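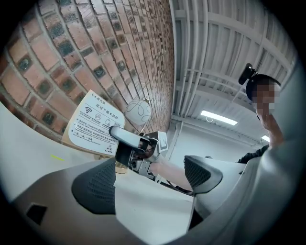

Figure 4.1 A brick wall and a welcome sign in Chinese at a guesthouse.

Chapter 4: Who Gets to Speak for "Us"?

I grew up in Batia, where any grumble about the council began with the words "we people of Batia". I said it too, long before I had a vote or any idea what the council did. So let me start this chapter with a confession — I still don't know who I meant by "we"!

Politicians love that little word. In August I read 47 speeches from the Zustley assembly (my tea went cold more than once) and marked every "we" in pencil. Sometimes it meant the party, sometimes the whole country, and quite often it meant the speaker and a few friends.

We'll look first at how ruling parties use it, then at what happens when the opposition tries to grab it back. The Karer land dispute comes up in section 2, and we return to it in section 6, where both sides claim to be "the ordinary people". Keep a newspaper handy as you read — any paper will do.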